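Lestirier Freestanding Backdrop Curtain, Black: Review After One Season

Bought for a small hall with no stage drapes. Tested from September on.
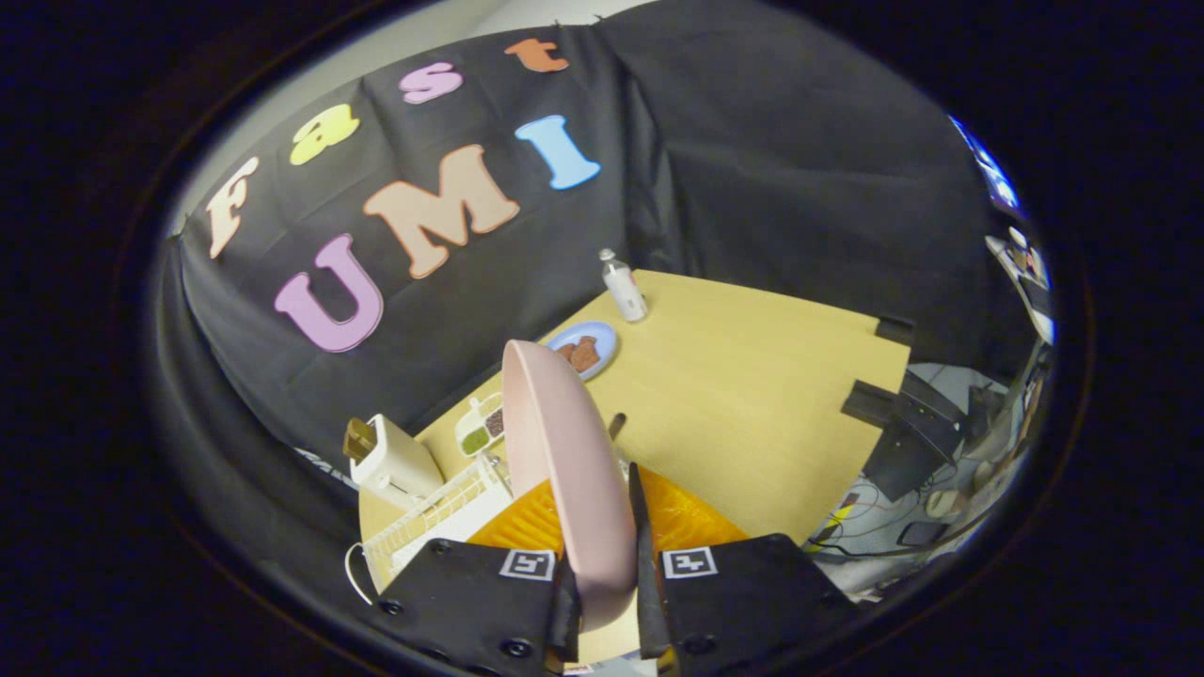 Sze-wing Yen wrote in to ask whether the cloth passes light when a window is behind it. It does, slightly. With direct sun at the back, the weave shows as a gray haze. Doubling the panel cures this but halves the width.

Fabric: polyester, matte on the face, a little shiny on the reverse. Weight is fine for hanging in loose folds. Stretched flat, it shows every crease from the packaging. Steaming removed most of them; ironing on low left marks at the hem.

Frame: two uprights and a telescoping crossbar. The locking collars are plastic and need retightening after almost 35 minutes under load. I replaced mine with Grondix metal collars, which have not slipped.

Attachments: light foam or card holds with ordinary pins. Adhesive hooks let go overnight. Pin holes close up if you rub the cloth with a thumbnail.

Noise: the rings scrape on the bar. Dry silicone spray helps.

Compared with the Dudow panel, the Lestirier is heavier and picks up less lint. The Dudow has the better carry bag.

Rating: good cloth, average frame. Buy the panel alone if you own a stand.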